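Retail and Everyday Spending, Unit 2 notes
Gangadharan Fernandes

Okay, so last time we got through fixed costs and I promised you the fun part, the stuff people buy without planning to. Get your spending diaries out, you'll want them in front of you.

A small purchase is one you don't compare prices on. My own cutoff is $28, yours may be lower (mine was, when I was a student in Nemdale!). Under the cutoff we go by habit and by whatever is near the register. Over it we start asking friends and reading reviews. The Hornlow reading calls this the "care line" and I like the term, so I'll use it all through May.

Second idea: the bag. Stores pay for printed bags and hope you carry them home, past other people, and maybe use them again for a month. It's cheap advertising — you do the walking. When you fill in your diary, write the store name for each bag you brought home, even if the thing inside cost 90 cents.

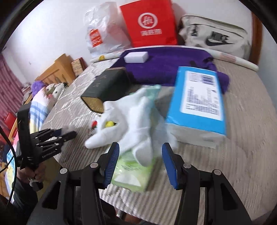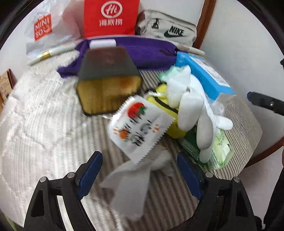

Tabletops with cloth covers; the second has bags with MINISO, Hi and Nike branding.

Now, gifts. Gifts mess up everybody's diary, and I get emails about it every term. Put them in their own column. If you spent $50 on your cousin, that isn't a small purchase for you, even if you grabbed it in two minutes on the way to dinner.

Food out goes in the diary too, tip included. Split bills count only for your share.

For next class, read the Arroyo chapter, skip the appendix, and bring one week of entries. We'll compare them with the Mistovero survey, and I'll show you how to draw your own care line on graph paper. Pencil, please — you will be erasing a lot!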